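Desk and Cubby, Viltcombe room set
README, last touched 2026-07-25

Hello! I put this folder together because people kept asking me what's in the Viltcombe set and I got tired of typing it out. It's a set about one small room and the everyday business of a desk: drinks standing on it, drinks put away, the top cleared for whatever comes next. There are 367 clips, of which 255 have notes written by me (the rest only have a file name and a start time, sorry, I'm getting there).

The furniture is a long white desk, a pale cabinet with an open compartment near the end of it, and that lovely zigzag wood floor, which I'm very jealous of. 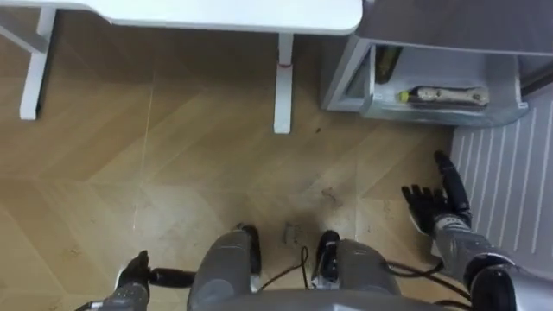
Cubby by the radiator, dark bottle inside.

In the notes I write "cubby" for the open compartment, whatever the older Braswood sheets call it. If you're merging the two, search for "drawer" and "shelf" as well, or you'll lose a fair few rows. Bottles go by cap colour, as labels are hopeless to read at this size. So you'll see "green cap" and "red-brown cap" and that's all the naming they get. 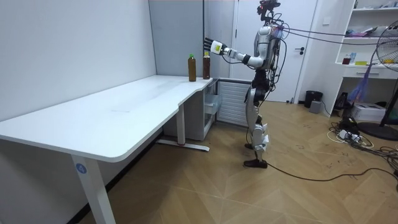
Okoth Household Objects Group
Desk clips live in the folder called desk, cubby clips in cubby. I did think about splitting them further by drink, then had a cup of tea and thought better of it. Each clip has a text file beside it with 2 lines: what's on the desktop, and what's in the cubby. A dash means I couldn't tell. Please don't read a dash as "nothing there"! I write "clear" for that.

The desk has a shallow curve cut into its front edge, near one end, and I use it as my landmark. "Past the curve" means the short stretch between it and the end of the desk.

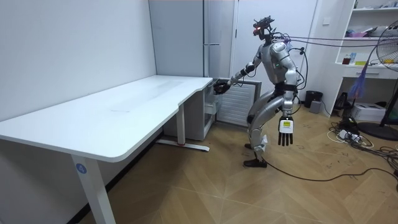
Skelico wrote back that "past the curve" is fine for bottles but too vague for anything longer, and would I please say which way a long thing is lying. Fair point. I've started adding "along" or "across" to the notes, beginning with the November clips, and I'll work backwards from there when I get a free afternoon.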